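Refinishing a white painted tabletop - how long before normal use?
Home and Furniture > Paint and Finishes

munent_rd
Posted 7:42 pm
I repainted our old kitchen table in June with a water-based enamel, two coats over a bonding primer. The can says dry to the touch in an hour and recoat in 5. It says nothing useful about when you can put plates on it. I waited four days and a cereal bowl still left a ring that I had to sand out. Is there a real number for this or does everybody guess?

Dvorak
Posted 8:05 pm
Dry and cured are two separate things. Most water-based enamels want three to four weeks before you treat them like a finished table. You can eat off it sooner if you use placemats and lift things instead of sliding them. Don't leave anything sitting overnight.

weltby_sue
Posted 8:11 pm
Four weeks is overkill. I did a desk and had a monitor on it after six days. No marks.

Dvorak
Posted 8:30 pm
A monitor stand on felt pads isn't a hot bowl. What was your humidity?

weltby_sue
Posted 8:34 pm
No idea. Normal house.

Valentin Bogdan
Posted 9:16 pm
I've painted kitchen cabinets for a living for a while and I side with Dvorak on the wait, but the coats matter more than the calendar. People lay it on thick because they want to cover in two passes. The top skins over and the paint underneath stays soft for a month. Three thin coats will be harder in two weeks than two heavy ones in four.

Also, what color was under it? If you went white over dark stain, the temptation to load up the roller is a lot stronger.
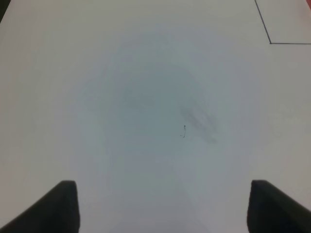
The sheen you pick decides how much work a white top is going to be. Gloss wipes clean fastest but shows every roller stipple and every hair. Satin is what I use on most tables. Matte looks best on day one and hides small dips in the wood, and then it holds on to pencil, cup scuffs and whatever rubs off a belt buckle. Look at the white surface in the photo: smooth, no shine to speak of, and you can still pick out a few marks and lines on it. The color shifts too, a bit gray-blue over most of it and warmer toward the edges. So don't judge your white from a chip at the store. Paint a scrap board, set it where the table goes, and check it morning and night.

munent_rd
Posted 9:40 pm
It was dark stain, yes. And I did load the roller on the second coat. Mine is satin. Can I fix it without stripping?

Valentin Bogdan
Posted 9:52 pm
Probably. Give it two more weeks with nothing on it, then press a thumbnail into a spot near the edge. If it dents, wait longer. Once it's hard, scuff with 320, wipe, and put on one thin coat. Foam roller, light pressure.

r_ambrose
Posted 10:20 pm
I'd skip the extra coat and put a clear water-based poly on top. Paint alone on a dining table doesn't hold up with kids.

Dvorak
Posted 10:27 pm
Clear over white can yellow. Seen it plenty.

r_ambrose
Posted 10:33 pm
Oil-based does. I said water-based. Ours has had two coats on it for years and it's still the same white as the chairs, which don't have any. - Rosalind Ambrose

Valentin Bogdan
Posted 10:48 pm
She's right about water-based, with one catch. If the paint isn't cured and you seal it, you've slowed the cure down. Either way you wait first.

barer_mike
Posted 6:15 am
For what it's worth, a shop quoted me 700 to spray a table in catalyzed lacquer. Paid 90 in materials and did it myself with a brush. Brush marks everywhere but I don't care, it's in the basement.

weltby_sue
Posted 7:02 am
Could also get a glass top cut for it and stop worrying about the paint.

munent_rd
Posted 7:30 am
Not doing glass, the corners are rounded and I priced it once. Going to wait the two weeks and do the thumbnail thing. Is 320 too coarse for satin or should I go to 400?

Dvorak
Posted 7:44 am
320 if you're painting, 400 between coats of poly.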